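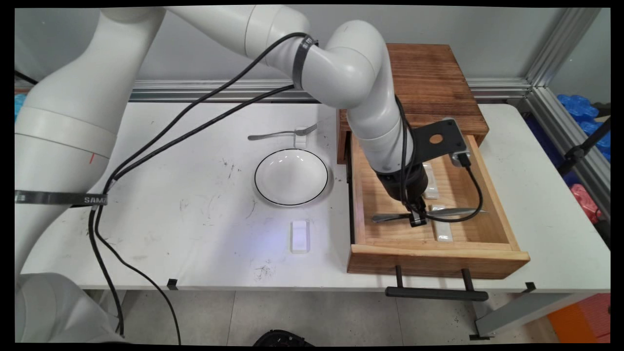
Teaching the arm the cutlery drawer

15 January 2019

I have spent the last fortnight on the drawer task at Tiltus and wanted to write down how it went before I forget the details.

The job sounds small. The arm has to pick up a spoon or a fork and move it between the drawer and the table, and it learns this from copies of a person doing it. I do the demonstrations myself, either by holding the arm and walking it through the motion or by driving it with the hand controller from a chair.

I started by hand. With the motors slack you can take hold of the wrist and put the gripper where you like, and for reaching down into a drawer that feels natural. The trouble is that my own arm kept getting between the wrist camera and the spoon. I recorded 138 runs that way and threw out most of them after watching them back. The joint positions were fine but the pictures were full of sleeve.

So I switched to the controller. It is slower and my first evening on it was poor. I kept coming down on the front panel of the drawer, and twice I stopped the arm with the button because I had lost track of which way the wrist was turned. By the third day I could do a run in 16 seconds if the spoon was lying straight across.

A few things I changed along the way:

The white blocks now go in different places each time. In the early runs I always put them in the same spots, and the trained arm went to those spots whether the spoon was there or not.

I pause before closing the fingers. A person doesn't do this with a spoon, but without the pause the recording has almost nothing in it between "above the handle" and "holding the handle".

Failed grasps stay in if I recovered from them. I used to delete them. The arm then had no idea what to do after a miss and would carry nothing over to the table quite happily.

Cables need checking at the start of every session. The camera lead hangs in a loop, and if it is too long it goes into the drawer with the gripper.

The total now is 853 controller runs, of which 564 are good enough to train on. The rest are mostly ones where I bumped something or ran out of patience. Luvville, our training setup, takes a night to get through them.

Spoons are coming along well. Forks are worse, especially when one is resting on a block and the handle is tilted. I want another batch of those before I touch anything else. After that it's opening and closing the drawer, where I expect to go back to guiding by hand for the pull, as I can't feel the runners through the controller.

Tanner, the older arm, gets the same task in April if the new gripper mount is ready.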